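Bukamside Shared Workshop
Pre-run inspection: Kiden path rover, outdoor trial
Sheet completed Jul 21, 2018. Previous sheet: June.

Result codes: P = pass, C = pass with comment, F = fail, N = not checked. Any F in sections 1 to 3 stops the run.

1. Chassis and drive

1.1 Wheel nuts tight, witness marks lined up — P
1.2 Drive belts, tension and wear — C
Left belt has some glazing on the inner face. Tension is within the mark on the gauge. Replace before the next outdoor run, spare is in the Danladi drawer.
1.3 Motor mounts, cracks at the bolt holes — P
1.4 Free play in front axle — C
More play than in June. The bushes are printed and were never meant to last. Turned ones are drawn up but not made.
1.5 Cover screws all fitted — F, then P
One missing at the rear. Fitted from stock and rechecked.

2. Battery and wiring

2.1 Pack secured, strap not frayed — P
2.2 Main fuse fitted and of the correct rating (20 A) — P
2.3 Connectors latched, pulled by hand — P
2.4 Cable clear of moving parts — C
The loom to the left motor passes within 12 mm of the belt. It is tied back at two points and does not touch at full suspension travel. I would still like it rerouted through the chassis rail.
2.5 Pack temperature before start — N
Probe is on loan to the Nelgate build. Checked by hand only, which does not count as a reading.

3. Stopping the machine

3.1 Red button on the body cuts motor power — P
Tested on blocks with the wheels turning, then repeated on the ground at walking pace.
3.2 Radio stop cuts motor power — P
3.3 Loss of radio link stops the machine — P
Transmitter switched off at full throttle on blocks. Wheels stopped without a second command.
3.4 Restart needs a deliberate reset — P
3.5 Spotter knows where both stops are — P

Sections 1 to 3 are done on the bench and do not change much from one outing to the next. Section 4 is done at the site, on foot, walking the full length of the planned run before the machine is put down. If the ground has not been walked, the earlier ticks are of no use. 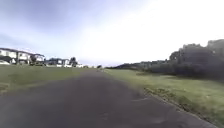 The most common fault on earlier sheets was a P entered against the surface item with no note of what the edge was like. The rover steers on the boundary between hard surface and grass, and where that boundary is uneven the steering hunts. Write down what the edge is doing, on both sides.

4. Route

4.1 Surface sound, no loose stones in the wheel line — P
4.2 Edges — C
Walked both sides. The kerb side needs the larger margin. Kept at the wider setting for the whole run.
4.3 Painted lines — C
The line follower is not used on this route. Confirm it is disabled in the settings file and not only unticked on the screen, as the two have disagreed before.
4.4 Light — C
Exposure was left on automatic. A fixed value chosen in the shade is no use once the machine faces a bright sky.
4.5 People and dogs — P
Run is held whenever anyone comes within the marked distance. The spotter decides this, and the driver does not argue.
4.6 Turning point agreed and marked — P

5. Logging

5.1 Card fitted, free space checked — P
5.2 Clock set — C
Clock was 37 seconds slow. Corrected before start. The backup cell probably wants changing.
5.3 Log file opens and has entries — P
Short test file, 1,018 lines, no gaps in the numbering.

Actions carried forward
Left drive belt: replace.
Front axle bushes: turn a pair.
Left motor loom: reroute.
Temperature probe: get back from Nelgate.
Clock cell: replace.

Machine released for supervised running at walking pace only. Higher speed stays locked out until 1.4 is closed.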